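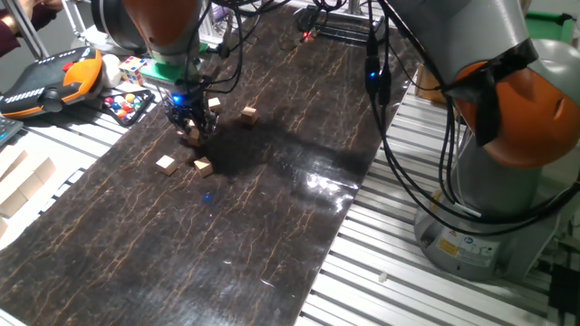 에코스몬트 쪽에서는 나무토막 하나 집는 일에 왜 그렇게 많은 말이 필요하냐고 물었다고 한다. 세 살배기도 간식 먹으면서 하는 일이라는 것이다. 히타드홀름 연구소의 답은 짧았다. 세 살배기는 손에 눈이 달려 있지 않아도 되지만, 로봇은 아직 그 수준이 아니라고.

뉴스 > 과학·기술 > 로봇

여러 손가락 로봇손, '덜 보고 더 만지는' 학습법 공개

2023년 4월 20일 | 과학팀

히타드홀름 연구소가 다지(多指) 로봇손의 파지 학습법 '브라보(Bravo)'를 공개했다. 이름만 들으면 박수가 먼저 나오지만, 내용은 박수와는 거리가 있는 반복 작업의 기록이다. 로봇손은 작은 나무 큐브에 손가락을 대고, 힘을 주고, 대개는 놓친다. 그리고 다시 한다.

핵심은 실패를 버리지 않는 데 있다. 기존 방식에서는 큐브를 들어 올리지 못한 시도를 대부분 학습 자료에서 뺐다. 브라보는 놓치기 직전의 손가락 관절값과 모터 전류를 따로 모아 '미끄러짐 예보'를 만든다. 손가락이 물체에 닿은 뒤 예보가 나쁘게 나오면 로봇은 들어 올리기를 포기하고 손가락 위치부터 고친다. 사람으로 치면 무거운 냄비를 들려다 슬그머니 내려놓고 손잡이를 고쳐 잡는 동작에 해당한다. 연구소는 여기에 '접촉 후 재배치'라는 훨씬 덜 친근한 이름을 붙였다.

연구진은 실제 로봇으로 2000회의 파지 시도를 모았고, 이 가운데 1000회를 일부러 어설픈 자세에서 시작했다. 손가락 두 개가 한 면에 몰리거나, 큐브 모서리를 비스듬히 누르는 식이다. 나머지는 정상적인 자세에서 출발했다. 어설픈 자료가 섞인 쪽으로 학습한 제어기는 별도 평가 600회에서 물체를 떨어뜨린 횟수가 비교 대상보다 43% 적었다. 잘하는 모습만 보고 배운 쪽이 더 많이 떨어뜨린 셈인데, 신입 사원 교육 담당자들이 인용하기 좋은 결과다.

단서도 적지 않다. 평가에 쓴 물체는 모두 크기가 비슷한 큐브였고, 둥글거나 물렁한 물체는 이번 보고서에서 빠졌다. 속도도 문제다. 예보를 확인하고 손가락을 옮기는 과정이 추가되면서 한 번 집는 데 걸리는 시간이 늘었다. 보고서는 이를 '신중한 동작 특성'이라고 적었다. 느리다는 뜻이다.

두 팔을 함께 쓰는 작업도 과제로 남았다. 브라보는 지금까지 한쪽 손의 파지만 다루며, 다른 팔에 물체를 넘기는 동작은 학습 대상에 들어 있지 않다. 연구소는 넘겨주는 손과 받는 손이 각자 미끄러짐을 예보할 경우 서로 놓아주지 않는 현상이 시뮬레이션에서 나타났다고 밝혔다. 양쪽 다 상대를 믿지 못해 큐브 하나를 붙들고 버티는 상황으로, 해결책은 아직 '검토 중'이다.

물류 장비 업체 자크우드는 포장 공정에 적용할 수 있는지 살펴보고 있다. 다만 회사 측은 상자 안에 크기가 같은 나무 큐브만 들어오는 고객은 현재 없다고 덧붙였다. 히타드홀름 연구소는 다음 실험에서 공과 원통을 추가하고, 학습 자료와 실패 기록을 함께 공개할 계획이다. 분량은 실패 기록 쪽이 더 많다고 한다.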